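Cleaning and checking plastic gears before you refit them

Plastic gears from a small gearbox wear slowly and usually fail because of grit or old grease. Set aside 30 minutes for the job.

Unplug the machine and take off the cover. Lift each gear off its shaft and note which way up it was. Keep small parts in a dish so they don't roll away.

Lay a cloth over the table before you put anything down. A woven one in a plain colour is best, as teeth and chips show up against it. Put any gear with a raised hub flat on its teeth side, hub upwards, so that you can turn it by hand. 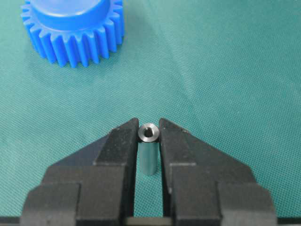 Wash the gears in warm water with a drop of washing-up liquid. Work an old toothbrush along the gaps between the teeth, then rinse and leave to dry. Don't use white spirit or nail varnish remover, which can soften some plastics.

Look at each tooth under a good lamp. Light polishing on the faces is fine. Replace the gear if a tooth is cracked, or if the bore has gone oval and the gear rocks on its shaft.

Wipe the shafts, add a thin smear of plastic-safe grease and refit in reverse order. Turn the train by hand through 6 full turns before you put the cover back. If it catches, take it apart and look again.

Anathi Buthelezi, Wistadwood repair notes, updated April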